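Home | Syllabus | Readings | Lecture Notes | Office Hours
Print this page | E-mail this page

Robots at Work and at Home: Notes for Lecture 2
Can machines do the chores yet?
Posted 2020-03-25 by the course instructor, Carkwood Evening College

Welcome back, everyone, and thank you for the good questions you sent in after the first lecture. A lot of them were some version of the same question, and it's the one I'd like to spend this whole session on: if a machine can weld a car door all night long without a coffee break, why can't I buy one that will clear my breakfast table? I've been asked this by students, by my neighbors, and once by a dentist while I had no way to reply, so I've had plenty of time to think about it.

The short answer is that they can do some of it, some of the time, in places that have been set up kindly for them. The long answer is the rest of these notes.

Let's start with the shop floor, where things are easier. Those of you who came on the February visit to the Prumer plant will remember the packing line. The arm there picks up a plastic cap, turns, sets the cap down in a tray, and goes back for the next one. It looks wonderfully clever, and I don't want to take anything away from the folks who built it, but look at how much has been arranged on its behalf. The caps come down the chute the same way up. The tray sits in a metal fixture. The lights never change. The people who run the line told us they spent far longer on the chute than on the arm, and that remark is worth more than most of what I'll say tonight! Please write it in the margin.

We call this a structured setting. The word just means that somebody has already removed most of the surprises. Once that's done, the robot mainly needs to repeat a motion accurately, and repeating motions accurately is a thing robots have been good at for a very long time.

Now come home with me. A home has hardly any structure of that kind. The chair was pulled out by whoever sat there last. The book on the table was on the shelf yesterday. There are soft things, shiny things, things that lean on other things, and (in my house, anyway) things that have no business being in that room at all. You and I walk in and sort all this out without noticing. A machine has to work it out from scratch, every time.

Take a mug, the humblest chore object I know. To move one mug from one spot on a table to another, a robot has to do all of the following, and it has to get every one of them right:

It has to find the mug and tell it apart from everything behind it and beside it.

It has to decide where to hold it. A two-fingered gripper can pinch the rim, close on the handle, or go around the body if the fingers open wide enough. Each choice has its troubles. The rim is thin and easy to reach from above, but the mug can swing or tilt. The handle is sturdy, but it might be pointing the wrong way.

It has to get the whole arm there, elbow included, without knocking anything over. Beginners always think about the hand and forget the elbow. I did too.

It has to squeeze hard enough and no harder, lift, carry, and then set the thing down, and setting down is its own small art -- let go a little high and you have a bang, push a little low and you have a bigger one.

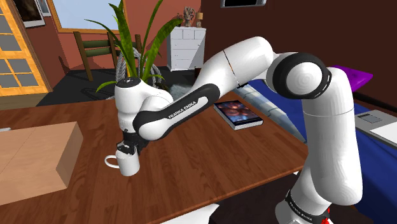

A good deal of this work gets practiced in simulation first, meaning inside a computer, with a modeled arm, a modeled room and modeled dishes. The reasons are easy to understand. Simulated mugs don't break, simulated rooms can be put back the way they were in an instant, and you can let the program try the same chore 3000 times overnight while you sleep. You can also change the furniture, the colors, and the light from one try to the next, so the program doesn't get too attached to one particular room.

The trouble is that a simulation only knows what we've put into it. Friction is hard to get right. So is the way a cushion gives when you press on it, or how a wet glass slides. A program that does beautifully on the screen may fumble when it meets a real kitchen, and people in the field call that difference the "sim-to-real gap." We'll give it a full lecture later on, so don't worry if it feels a bit slippery tonight.

I want to share one set of results, from the Beteder exercise that last year's class worked through. The task was to pick up a cup and place it on a marked spot, in simulation. With the cup always starting in the same place, the program managed 30 successes out of 32 tries, and there was some cheering. Then the cup was allowed to start anywhere on the table with the handle turned any which way, and the successes fell to 2. Same arm, same cup! I bring this up in a friendly spirit, as every class goes through it, and you will too.

So when you read a headline saying that a robot can now do the dishes, I'd like you to ask a few plain questions. Did it do them once, or many times? Were they its own practice dishes or somebody else's? Was a person standing by to help? How long did it take? A machine that needs twenty minutes per plate has still done something remarkable, but you may not want to have it over for Thanksgiving.

Where does that leave us? My own view, and you're welcome to argue with me, is that single chores in tidy places are coming along nicely, vacuuming being the one most of you already know. Whole chores in untidy places -- clear the table, wipe it, put everything where it belongs -- are still a long way off. I have been wrong about this sort of thing before, in both directions.

For next time

Please read the first chapter of the Samarakoon workbook, skipping the section on joint angles unless you enjoy that kind of thing. Then pick one small chore you do every day and write down every step, as finely as you can. Include what your other hand is doing. Most people's first try comes out far too short, so set it aside, do the chore again slowly, and add what you missed. Bring both versions. One page is fine, and handwriting is fine too if I can read it.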